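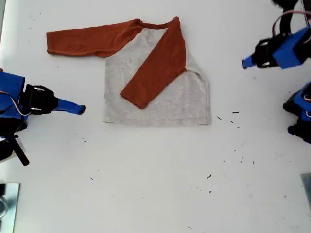
A child's raglan shirt with a gray body and rust-orange sleeves.

Pestwood Clothing Exchange to Extend Hours and Add Second Site

The Pestwood Children's Clothing Exchange will open a second collection and pickup point in the Gitton neighborhood in February, the town's Office of Family Services announced this week. The exchange, which provides used clothing to families with children under 12 at no charge, has operated from a single location on Jadow Street since it was founded.

According to the office, about 600 households are now registered with the exchange, and demand has been strongest for everyday items in toddler and early elementary sizes. Long-sleeved shirts, sweatpants and winter coats are requested most often. Supplies of infant clothing remain well above current need, and donors are asked to hold items below the 12-month size until spring.

The new site will occupy the former ticket office of the Gatti Building, next to the Gitton branch library. The town has leased the space for two years, with an option to renew. Minor work on the entrance ramp and lighting is to be completed before opening. Families who are already registered may use either location and do not need to apply again.

Under the present system, each child is entitled to 20 items per season. That limit will not change. The office has, however, revised the way outerwear is counted. A coat or snowsuit will now be treated as one item in all seasons – under the earlier rules it was counted as three between October and March. The change follows a written survey of registered families held last fall, to which 300 households replied. A majority of those replying said that the rule had led them to go without a second coat or to put off asking for shirts and pants until later in the season.
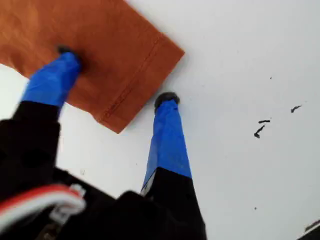
Hours at Jadow Street will also be extended. The exchange currently closes at 4 p.m., a time that many working parents described in the survey as difficult. Beginning in February, the location will remain open until 6 p.m. on two weekdays, with the exact days to be posted at the entrance and at the town hall. The Gitton site will keep the same closing time throughout the week.

Donations will be accepted at both locations during opening hours. Clothing should be laundered, free of stains and holes, and in working order where zippers and snaps are concerned. Items marked with a child's name are welcome, provided that the name is on an inside label. Shoes are accepted only if they show little wear. The exchange is unable to take car seats, bedding, stuffed toys or bicycle helmets. Bags should not be left outside the doors after closing, as wet clothing must be thrown away.

Garments that cannot be given out are sold by weight to a textile recycler, and the proceeds are used to buy new socks and underwear, which the exchange does not accept secondhand. The office expects this arrangement to continue at both sites. No added funding from the general budget has been requested for the coming year apart from the lease and the cost of one part-time position.

Residents who wish to register should bring proof of address within Pestwood and a document showing the age of each child. Proof of income is not required. Registration may be completed in person at either site or by mail, and forms are available in English and Spanish at the town hall, the Gitton branch library and all public elementary schools. Applications sent by mail are normally processed within 6 working days.

The part-time position at the Gitton site will be posted on the town's employment page later this month. Questions about registration or donations may be directed to the Office of Family Services during regular business hours.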